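For our project at Flitden, Gangadharan Unnithan and I wanted to know if a robot could learn a fiddly two-handed job just from head-camera video of a person doing it, so we picked pump bottles.

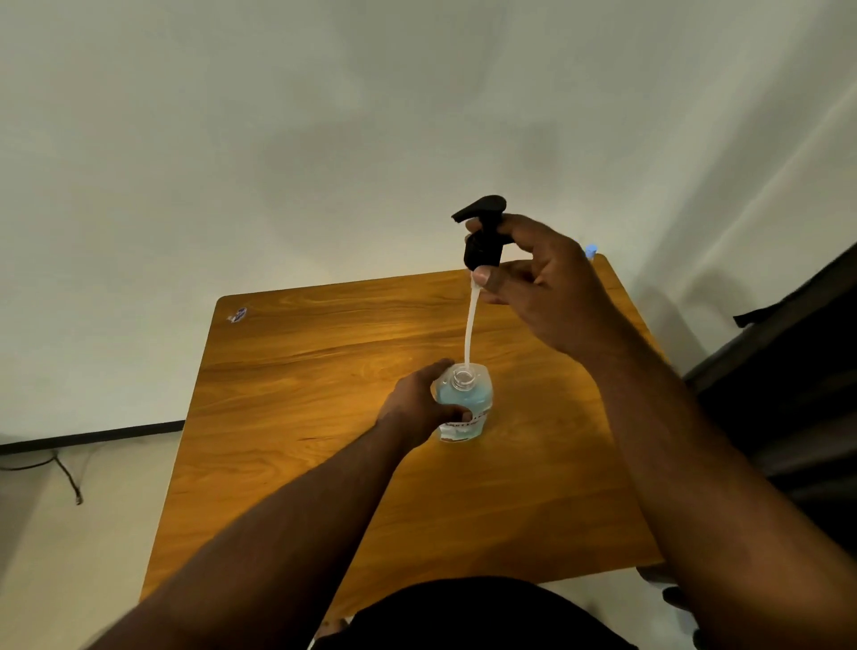 Fig. 1. Guiding the dip tube toward the open neck.

We recorded 181 clips and, I'm happy to say, only had to throw out 17 (mostly my own clumsy ones!). The collar gave us the most trouble when labeling,

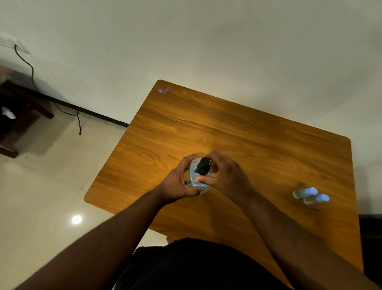
and we ended up marking each turn of the wrist by hand, which took 10 long evenings. 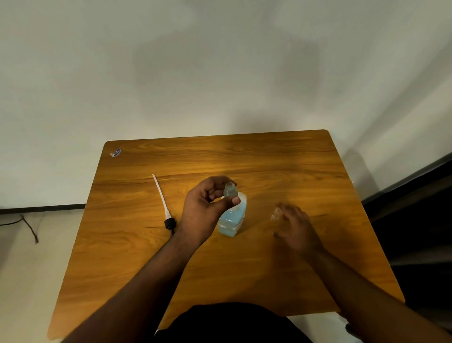
Fig. 2. Small cap held at the bottle top, pump lying to the left.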